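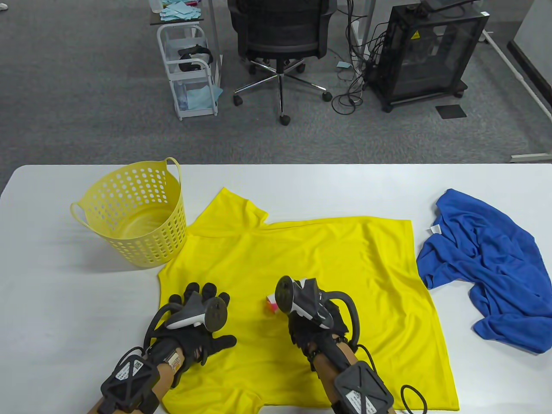 Kipchumba Makokha
Lead author, Simiyu Clothing Reuse Study

Figure 3. Short-sleeved T-shirt spread flat on a white table, collar toward the far edge, with gloved hands resting on the fabric.

4. Why T-shirts stay in the drawer

We came to the T-shirt almost by accident. The study was planned around coats and school uniforms, the two kinds of clothing that the Emside exchange was set up to handle, and the first version of our diary form had no line for T-shirts at all. Households wrote them in anyway, in the margins and on the backs of pages, and by the time the diaries came back in September it was clear that we had overlooked the most interesting garment in the house. The 14 households that kept a full diary listed 603 T-shirts between them, and the notes beside those entries are the richest material we collected.

What makes the T-shirt so good to study is that it has no fixed job. A coat is worn outdoors until it fails or is outgrown. A T-shirt may begin as something to wear on a night out, turn into a work shirt, spend a few years as sleepwear and finish as a rag under the sink, all without leaving the building. We call this the inside path, to set it apart from the outside path of donation, resale and swapping that most earlier work on reuse has followed. Studies that begin at the donation bin can only see the second path. The diaries let us see the first, and we were delighted by how much was going on there!

The two paths meet at a moment we had not expected to matter, when someone takes a shirt out, lays it open and looks at it. On a shelf or in a stack, a shirt is a stripe of color and little more. Opened out on a bed or table (as in Figure 3), it can be checked at the collar, hem and underarms in a few seconds, and the diarists often made up their minds right then. Several wrote that they had meant to give a shirt away and changed course once it was open in front of them. One parent in Carngate put it this way: "I had it in the bag already. Then I opened it up to check for stains and thought, well, there's years left in this." The reverse happened too, and shirts that had been kept for best were found to have gone thin across the shoulders.

Color played a larger part than fabric weight. Bright shirts were remembered. Diarists could say where they got them, who had worn them before and sometimes what the weather had been like on the day, while black, gray and navy shirts were often entered as a group with a single note for the lot. We had assumed that remembered shirts would be held on to longest. That was true for adults' clothing, but children's bright shirts moved on sooner than plain ones, usually to a cousin or a neighbor's child who had already admired them. A shirt that somebody else has noticed has, in a sense, a next owner waiting. This is a lovely finding from the point of view of local exchange, and it deserves a proper test with a larger group.

Printed shirts need separate treatment. Shirts from races, family reunions and former jobs were rarely worn and rarely let go. Diarists described them in the language of keepsakes, and three households stored them apart from other clothes, in a suitcase or on a high shelf. Asking people to donate such shirts seems to us a poor use of a campaign's energy. The Plosusska sewing group has had much warmer responses to its quilt mornings, where printed panels are cut out and joined and the plain backs go into the rag bin. Two of our diarists went along one Sunday and came home with plans for the rest of the suitcase.

Some limits should be kept in mind. All the diarists had joined through the exchange or through friends who used it, so they were already inclined to think about where clothes go. Diaries also favor events over habits – a shirt moved from drawer to bag gets written down, and a shirt worn every week for a year may get no mention. We tried to make up for this in the closing interviews by asking each person to open one drawer and talk through it from the top. Those conversations ran far longer than planned, and we would gladly have listened for longer still.

Section 5 returns to coats and uniforms, for which the outside path is much better documented, and compares the reasons given for passing them on with those recorded for T-shirts.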